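Chapter 2
Moisture and Textile Fibers

2.1 Scope of the chapter

Chapter 1 dealt with fibers as dry solids. In practice a textile is almost never fully dry. It exchanges water vapor with the surrounding air until the rate of uptake equals the rate of loss, and the amount held at that point depends on the fiber, the temperature and the humidity. Most of the physical properties treated later in this book, including strength, stretch, stiffness and electrical resistance, change with the water content. A test result given without the conditions of the test is therefore of limited use.

This chapter defines the terms used for water in textiles, describes how it is measured, and sets out the differences between the main fiber groups. Liquid water held between fibers, as in a fabric just taken out of a washing machine, is left to Chapter 3. The exercises at the end assume that the reader has access to a balance and a drying oven.

2.2 Regain and content

Two quantities are in common use, and they are often confused. Moisture regain is the mass of water in a sample divided by the mass of the same sample when dry. Moisture content is the mass of water divided by the total mass, water included. Both are given as percentages. For any sample that holds water, the regain is the larger figure.

Regain is preferred in trade because its base does not change. A bale of wool sold by weight will gain or lose water between the seller's shed and the buyer's mill, but the dry mass stays the same unless fiber is lost. The point is developed in the case study of the Skarkden wool store in section 2.7, where two scales in the same building gave different invoice weights through most of April.

2.3 Where the water goes

Water vapor enters a fiber mainly through the less ordered regions of its structure. In cotton, the cellulose chains carry hydroxyl groups that attract water molecules. Those in the ordered regions are already bonded to their neighbors and take little part. Wool has several kinds of attracting groups and a higher regain than cotton under the same conditions. Polyester has few such groups and takes up very little.

Fibers that absorb water also swell. The swelling is much greater across the fiber than along it – a result of the chains lying mostly parallel to the fiber axis. In a tightly woven cloth, this sideways swelling forces the yarns to take a longer path around one another, and the cloth shrinks even though the yarns themselves have hardly changed in length.

2.4 Hysteresis

If a dry sample and a wet sample of the same cotton are left in air at 62 percent relative humidity, they do not come to the same regain. The sample that started wet settles at a higher value. The difference persists however long the samples are left under ordinary conditions. For this reason, the usual practice is to dry samples partly before conditioning, so that all of them approach the final value from the dry side.

Niamh Daly's laboratory notes, reprinted in the appendix, follow one set of cotton samples through a full cycle of drying and wetting. Readers should study her plotted curves before starting section 2.5 – the two branches are easier to grasp from a graph than from a table.
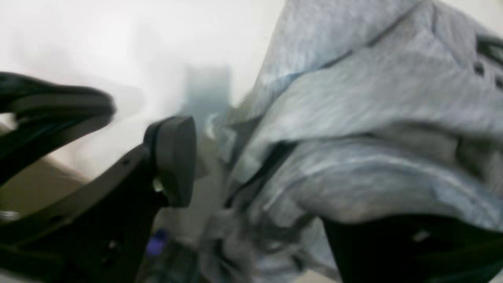
Why is moisture regain always higher than moisture content for the same damp sample?

Both use the same mass of water, but regain divides it by the dry mass alone, while content divides it by the dry mass plus the water. The smaller divisor gives the larger percentage.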